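Trabajos de estudiantes > Automatización y trabajo > Informe final

Última actualización: febrero de 2024

El brazo en la cocina: cambios en el puesto de auxiliar de desayunos en Pelletier

1. Objeto del trabajo

El informe trata de la cocina de desayunos de la residencia Pelletier, en Ellport, donde la empresa Posness instaló en enero un brazo robótico sobre la encimera. Queríamos saber qué tareas han pasado al brazo, cuáles siguen en manos del personal y cómo valoran el cambio las personas que trabajan allí. No medimos la rentabilidad de la instalación, que corresponde a otro grupo.

2. Método

Observamos 4 turnos completos y entrevistamos a todo el personal de desayunos. También consultamos las hojas de incidencias que rellena el encargado, Keegan Dunstan. Las entrevistas se hicieron fuera del horario de servicio y sin presencia de la empresa. Una de ellas no se pudo grabar y trabajamos con notas.

3. Resultados

La cocina sirve 60 desayunos en un turno normal y 66 cuando la residencia está llena. Antes de la instalación, una auxiliar preparaba las bandejas y otra se ocupaba de las bebidas y de reponer. Ahora el brazo recoge el pan y la fruta y los deja en el punto de montaje. Las bebidas calientes las sigue haciendo una persona, igual que cualquier petición fuera del menú.

El cambio que más se mencionó fue el orden. El programa espera encontrar cada cosa en un sitio determinado, y las auxiliares dedican los primeros 40 minutos del turno a colocar y comprobar. Antes esa preparación se repartía a lo largo de la mañana. Dos de las entrevistadas lo prefieren así. Otra dijo que se siente «ayudante de la máquina» y que echa de menos decidir por dónde empezar.

Las incidencias anotadas son casi todas paradas cortas: un cajón mal abierto, una bolsa que resbala, un objeto desplazado. El personal las resuelve sin llamar a Posness, aunque esa tarea no aparece en la descripción del puesto.

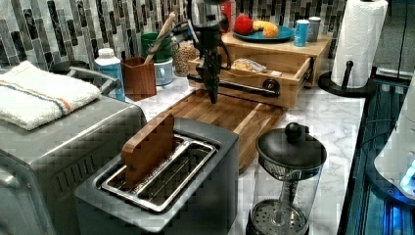
En cuanto al esfuerzo físico, las auxiliares dicen agacharse y estirarse menos, pero pasan más tiempo de pie en el mismo lugar. El encargado ha propuesto una rotación cada media mañana, todavía sin aprobar.

4. Discusión

No se ha suprimido ningún puesto, pero una vacante quedó sin cubrir en enero y el personal relaciona las dos cosas. La dirección no quiso comentarlo. La formación consistió en una sola sesión, y las incorporaciones posteriores aprendieron de sus compañeras. Recomendamos incluir la vigilancia del brazo en la descripción del puesto, con el tiempo correspondiente, y repetir la formación para los turnos de fin de semana.

El estudio tiene un límite claro: el brazo llevaba poco tiempo en uso. Sería útil compararlo con la cocina de Drollgate, que todavía trabaja sin él y tiene un menú parecido.

Contacto: secretaría de proyectos | © Los autores | Volver arriba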